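Notes for the talk: "Handmade, and Other Words That Have Retired"
Flomenow reading room, 20 minutes plus questions

Opening. Wait for the projector to wake up. Thank Hemant Uniyal for the invitation and for the sandwich. Do not mention the sandwich again.

Start with the shop sign in Kirer. 1972, painted on a plank: BREAD. Pause. Ask the room what kind of bread. They will not know, and neither did the customers. They went in and found out. By the time I moved there the same shop sold "honest, slow, small-batch loaves" and had stopped opening on weekday mornings.
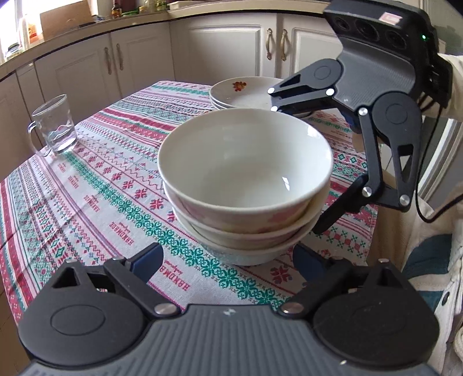
My claim is that a label word goes through a working life. It starts by telling you something, gets promoted for good results, and ends up with a nice office and no duties. "Artisan" went that way, then "curated." "Handmade" is the one I would like to dwell on, as it can now be printed in red capitals along the bands of a tablecloth, more than once in case you missed it. (Let them look. Somebody will ask whose hands. Say we'll come to that, then don't.)

Move to Baloyi. The pickle company, not the town. I collected 248 labels and read every one, which took most of November and did nothing for my social life. Read out the two starred ones. If they laugh at "thoughtfully lidded," skip the second.

Umesh Bajpai's objection: people don't read labels as claims, they read them as mood. Concede this gracefully. Then ask why Grumik pays a lawyer to check the mood.

Slow down here, I always rush it. A plain noun makes a promise you can complain about. If the jar says plums and it holds pears, you take it back. Try taking back a jar for being insufficiently authentic. I tried. They gave me a tote bag.

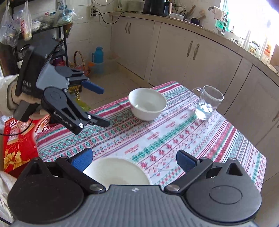 Slide 2: Bowls, patterned tablecloth. Plain nouns only.

Ask them to write a label for something in their bag using no adjectives. Give them two minutes. Someone will write "pen" and look pleased. Call on that person first.

If time is short, drop the candle story. If there is time left over, drop it anyway and take questions.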